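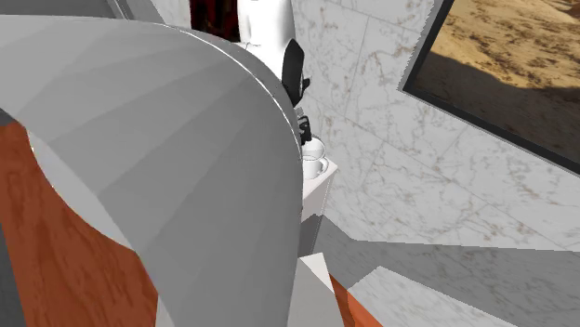
The mug run that went wrong (and the long hunt for why)

So I've been quiet on here for a bit, and the reason is a mug. A white mug, on a white pedestal, in a simulated marble hall that doesn't exist, which has eaten most of my December evenings.

If you're new, I've been teaching a simulated robot arm to pick up crockery as a sort of long-running hobby. The project is called Kurkcombe, after nowhere in particular, and it runs on an old desktop under the stairs. The rooms come from a scene pack called Wallard, which I love because everything in it is a bit over the top – veined marble, big framed pictures, the lot. Every episode shuffles the furniture and the camera about, the arm has a go, and I get a success figure at the end which I then stare at over my toast.

For weeks that figure had been creeping up nicely. Then I left a batch of 3,253 episodes going overnight, came down at half six, and it had fallen off a cliff. Worse, the safety log was full of force limit trips. That's the check that stops the arm when it pushes harder than 10 newtons on anything, and it should hardly ever go off in a tidy run. It had gone off 160 times!

My first thought was the gripper, because it's always the gripper. I'd changed the finger friction a few days before, so I put that back and ran a short batch. No difference. Then I decided it must be the collision shape on the mug handle, and I spent a whole evening rebuilding it by hand, and it was a perfectly decent handle by the end and it changed nothing whatsoever.

What I hadn't done, and I'm a bit embarrassed to type this, was look at the pictures. I save a frame from every failed episode and I never open them because there are so many. When I finally did, loads of them were like the one at the top. There's an enormous grey curved thing swallowing the left half of the view, and over its shoulder you get the white arm coming down, a bit of black gripper, and only the right-hand side of the mug. The handle's there. The rest is behind the grey.

I'd been feeding the arm half a mug and expecting it to guess where the middle was. It guessed too far over, came down onto the rim and shoved. Force limit, stop, next episode, same again.

The next question was where the big grey lump came from. Cisneros, which is the bit of code I wrote to scatter props, checks that nothing lands on the arm, the pedestal or the crockery. It has never once checked the camera. That was fine while all my props were small. Then I added a second lot of props, Faver, which has some really chunky rounded pieces in it, and a few of those were being dropped almost on top of the lens. No error, no warning, because as far as the code was concerned everything was exactly where it was allowed to be.

The fix took four lines. I gave the camera its own little keep-out bubble and added a test that throws a layout away if too much of the mug is hidden before the arm starts moving. I reran a batch the next night and the trips dropped to about what they used to be, and the success figure is back to being something I can look at over breakfast.

The part that bothers me a bit is what the arm did when it couldn't see properly. It didn't slow down or hang back, it went in at full speed with the same confidence as ever. On my desktop that costs me a night's electricity. On a real arm with somebody's hand near the mug it would be a much nastier story, and the force limit would have been the only thing in the way. So I'm keeping a small pile of the blocked views on purpose, as a separate test, and the new rule is that the arm has to stop and hover if it can't find both sides of the mug. It's rubbish at it so far – it mostly hovers when everything is perfectly clear and then charges in when it isn't.

I've also made myself a contact sheet of failed frames that pops up when a batch finishes, so I have to at least scroll past them. Bowls next, once the hovering is sorted. They haven't got a handle to give the game away, so I expect more grumbling.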